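Workshop notebook, April 15, 2021

Kettle on, door open, radio off. I meant to get straight on with the spey line tips this morning and instead spent the first hour tidying the fly bench, which I always do when there's a fiddly job waiting. Still, I found my good bodkin (it had rolled under the hackle drawer and must have been there most of the winter) so I'm not calling it wasted.

The main business of the day was the sink tips. Capucine Coste wants a set of four for her trip up to Grurthorpe, cut from the old Ristić density line I bought as a full spool and have been nibbling away at ever since. She fishes a shorter rod than I do and casts it very nicely, and everything I lent her in March was too heavy and too long, so that the whole lot came round like a wet rope. Her words, and quite fair ones!

So we agreed on shorter tips, with the weight brought down to 145 grains for the heaviest and the other three stepped down from that by feel. I cut each one a touch long, weighed it on the little powder scale, trimmed, weighed again, and then trimmed again. It is slow going but you can't put line back on. The scale drifts if the door's open and there's any wind, so I had to close it in the end, and then of course it got stuffy.

Loops

I did the first two tips with braided loops glued and whipped, the way I've always done them, and the other two with welded loops using the heat-shrink tubing and the hair straighteners. I'd been putting off the welded ones after last year's mess, when I cooked a perfectly good running line down to a sort of grey toffee. What made the difference this time was going much slower and letting the tubing cool completely before peeling it. I kept wanting to have a look. Don't look! Leave it on the bench, go and do something else, come back.

Both welds held on the spring balance to 22 pounds, at which point I stopped, as no salmon in our river is going to ask for more and I was beginning to worry about the hook I'd put in the bench. The braided loops held the same but they are bulkier, and I could feel them tick through the top ring when I pulled them by hand. For a tip that stays outside the rod most of the time it hardly matters. Capucine strips hers right in, though, so I'd like to redo those two if there's enough tubing left. There is one length in the tin and I think a bit more in the blue bag.

A note for anyone borrowing the straighteners: the left-hand plate runs hotter than the right. Turn the work over halfway or you get a shiny side and a lumpy side.
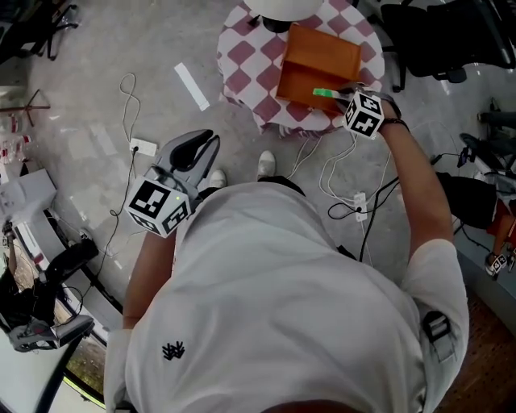 Flies for the Ilau beat

The water on the Ilau has been dropping all week and it's as clear as I've seen it this early, so I've gone down in size from what I tied last month. Mostly small doubles, dressed thin, with a black wing and a bit of yellow in the tail. I do love a big showy tube on the vice, and it is hard to make myself tie something that looks as if I ran out of materials halfway through. But the last two fish anyone had from the Jivville pool were both on sparse things, and I had my nose rubbed in it that day by fishing a great orange brute through the same water twice without a touch.

Changes from the March batch, so that I remember: wing tied in slightly further back, which keeps the head small and stops it crowding the eye. Two turns of hackle instead of four. Oval silver rib in the finest size, wound the opposite way to the body floss. I also left the jungle cheeks off half of them, partly to see whether the fish mind and partly because I'm down to the last decent feathers on the cape and felt mean.

The black varnish has gone thick again. I thinned it and it went straight from treacle to water, and the first few heads had to be done twice. New bottle needed. I've written it on the list by the door as well, but that list has a way of going home in somebody's pocket.

Reel

Stripped and greased the old wide-drum reel that has been squeaking since the autumn. It was the spindle, dry as a bone, and there was a good pinch of sand behind the check spring. The pawl is worn on one side, so I've turned it round to use the fresh face, and it sounds lovely now, a proper low purr. The serial number under the foot is 2,481, which I'm writing down here as I can never read it without a torch and the parts man always asks.

While it was in bits I measured the backing, as I've long suspected I had less on there than I believed. I have. There's room for a fair bit more under the new running line and I'll splice some on when the fresh spool comes. Nothing urgent, although I'd feel happier with it done before Grurthorpe, where the fish have a habit of leaving the pool by the bottom end and you can't follow past the alders.

Still to do

Redo the two braided loops as welds. Mark all four tips with pen bands near the loop, one band for the lightest and four for the heaviest, and put the weights on a card in the wallet. Try the set on grass first, then on the water with Capucine if she's free on Saturday. I want to see the second one in particular, as I suspect it will turn over a bit softly with anything on a tube.

Find the lid to the wax.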